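4.3 Checking the camera views before a fabric task

Reading time: 2 minutes

This section explains how to check the head view and the wrist views in Trenska before you start a task with cloth. You need the arm controller running and the Sivinetti planner in pause mode. If the planner is not in pause mode, go back to section 4.1.

1. Open the Views window and choose "Head and wrists".

2. Wait until all streams show a green label. On a cold start this takes almost 14 seconds.

3. Save one still from each view that you want to check. The stills go to the session folder.

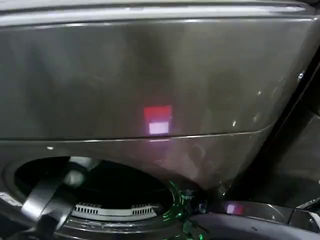
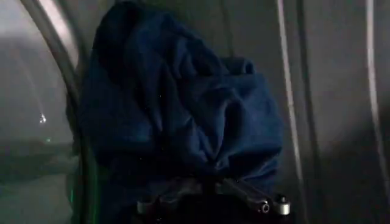

Wrist view with the cloth at the gripper.

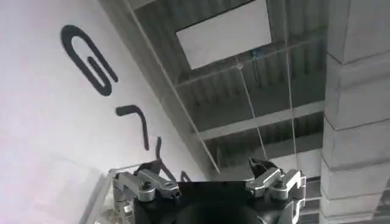
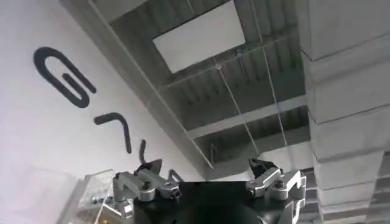 4. Open the mask editor for each wrist view. Draw the mask over the fingers and the gripper body only. Leave the gap between the fingertips free — the grasp detector works in this area.

5. Set the exposure lock to 115 for bright rooms and to 138 for dark interiors. Press Apply after each change, otherwise the old value stays.

6. In the head view, switch on "Ignore reflections". Shiny metal can give false edges, and the planner may take them for a rim.

Note: Large letters or signs on a wall are good fixed points for the drift check. Hanging cables are not, as they can move with the air. Mark them as "unstable" in the Nouri map tool.

7. Run the drift check. The result must be 2 pixels or less. If it is higher, repeat step 4 and look if the mask covers a fixed point by mistake.

CAUTION: Do not change a mask while the planner is active. The arm can make a sudden correction. Always pause first, and keep your hands away from the fingers — also when the arm looks still.

Dark cloth in low light needs one more setting. Open Perception > Fabric and raise "Fold contrast" by one step at a time. With too high a value, small bits of lint are read as corners.

8. Save the profile under a new name. The Bellholm default profile is write-protected and cannot be replaced.

When the profile is saved, continue with section 4.4, Grasp points.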